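April 4, 2023

So I finally sent off the ferry essay. If you've been reading this blog since the winter you know I've been grumbling about it in pretty much every post, and I'm as tired of it as you are. It's gone. It's in the Uvgate submissions pile, and I've closed the file and I'm not opening it again until they say yes or no.

What I want to talk about is the order of things, meaning which paragraph goes after which. I used to think I was decent at this. I read a lot of advice about first lines and last lines and strong verbs, and I've taken a fair bit of it, but I'd hardly given any thought to the middle of a piece and why part three was part three. It was part three because I wrote it third! That was the whole system.

The ferry essay, for anyone new, is about a summer job I had selling tickets when I was nineteen. It has the job in it, and the boat, and my grandmother's kitchen, and a long bit about a dog that used to ride across by itself. The draft I had in February opened with the job, moved on to the boat, then the kitchen, then the dog, then wound up back at the job. Every single section was okay. I could read any page out loud without wincing. Put together, though, it was like listening to someone tell you about their day in the order it happened, and you keep waiting for them to get to it.

I took it to the writing group over in Hayes (we meet in the back of the library, the chairs are terrible) and the comments were kind and a little vague. "I wanted more of the dog." "I got lost around the kitchen." One person had written "why now?" in the margin beside the kitchen section, and I was annoyed about that for the entire drive home. Why now? Because that's where it goes! Then I sat in the driveway and tried to come up with a better answer and I couldn't.

My first move was to fix it on screen. I write in Midix, and I like Midix, and it has that outline panel on the left where you can drag sections up and down. I dragged for a whole evening. Dog first. Kitchen first. Boat at the end. The trouble is that when I drag something on a screen I only see where it landed. I can't see the whole piece at once, and I forget what the last arrangement felt like the second I make a new one. By bedtime I had so many versions saved with names like "ferry new order REAL" that I had to go back and check which one I'd started from.

The other thing I noticed is that I kept getting distracted by sentences. I'd move a paragraph and then see that its first line didn't make sense in the new spot, so I'd fix the line, and then I'd like the line, and once I liked the line I didn't want to move the paragraph again. I was gluing things down before I knew where they belonged. I do this with furniture too.

Around then I had a paying job come in, a piece for the Umex customer newsletter, and it ended up teaching me more about the essay than the essay did. It was supposed to be a short thing on how to store winter tires. I turned in 609 words. They came back and said the space had shrunk and could I do 342. That's the kind of request that used to make me want to lie on the floor, but it does force you to ask what each paragraph is for. I went down the page and wrote one plain phrase next to each one. "Says what the problem is." "Says it again." "Tells you to clean them first." "Is me being funny about my garage." You can guess which ones went.

But the cutting wasn't the part that stuck with me. Once I had those little phrases in a column, I could see that the advice everybody would want (don't hang them if they're off the rims, don't stack them forever in one position) was sitting way down near the bottom, under a bunch of throat clearing. I moved it to the top and the rest of the piece more or less sorted itself out behind it. I hadn't touched a sentence at that point. I was only looking at the labels.

I felt kind of dumb, to be truthful with you. All that dragging, and what I needed was to stop looking at my own prose for half an hour.

So I went back to the ferry and did the same thing. One phrase per paragraph, and the rule was that it had to say what the paragraph was doing there. What it was about didn't count. "Grandmother's kitchen" isn't allowed. "Shows I was scared of going home" is allowed. This was much harder than the tires! A tire paragraph knows what it's for. There were 4 paragraphs in the essay where I couldn't write anything down at all, and three of those were ones I was proud of. One was a description of fog. I've had compliments on that fog. I stared at it for ages, wrote "fog," crossed it out, wrote "mood," crossed that out as well, and in the end I took it out of the piece and saved it in a separate file where I can visit it.

The kitchen section turned out to be doing two jobs. The first half explained why I'd taken the ticket job (money, mostly, and a fight). The second half was about the day I quit. I had them stuck together only because they both took place in the same room, so the reader was getting the reason for starting and the reason for stopping in one lump, right in the middle, before they'd had any chance to care about the boat. No wonder people got lost. I split it. The first half went up near the front, and the second half went almost to the end, after the dog, and now when you come back into that kitchen you recognize the table and you know something's changed. I'd love to claim I planned that.

And the dog moved up. They wanted more of the dog and I didn't write one extra word about the dog, it just shows up earlier and then comes back once, so it feels like more. I brought the new version to the group and two people told me they liked the added dog scenes. There are no added dog scenes! I said thank you and ate a cookie.

A few things I'd tell myself back in February. Do the labels after a full draft and not before, at least if you work the way I do, because if I label first I end up writing to the label and everything comes out stiff. Don't do it the same day you finish. Use ugly, plain phrases. If your phrase is pretty you've started writing again, and you're back in the mud with the sentences. And when two paragraphs end up with the same phrase, keep the later one first and see if you miss the other. I usually don't. The second time I say a thing I tend to say it better, having warmed up on the first.

It doesn't work for everything. I tried it on a poem and it was like taking a clock apart with a spoon. I also tried it on an email to my landlord, which did get shorter, and did not get my faucet fixed.

Next up is the piece about my aunt's bowling league, which is longer than the ferry and a bigger mess, and I'm going to do the labels on actual cards this time so I can slide them around by hand. I want to see the whole order in one look without scrolling. A marker pen is the way to go, fat enough that you can't fit more than a few words on a card and can still read them standing up. And give yourself some room to spread out! My kitchen counter is hopeless for it. A big tabletop like the gray speckled one in the photo would suit me fine, with the mug and the boxes kept over on the far half and the cards laid out along the near side in whatever order I'm testing. If I get as far as splitting the bowling banquet in two, I'll let you know how it goes.

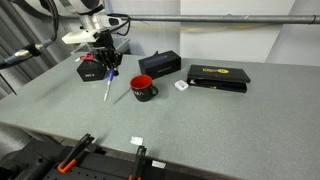
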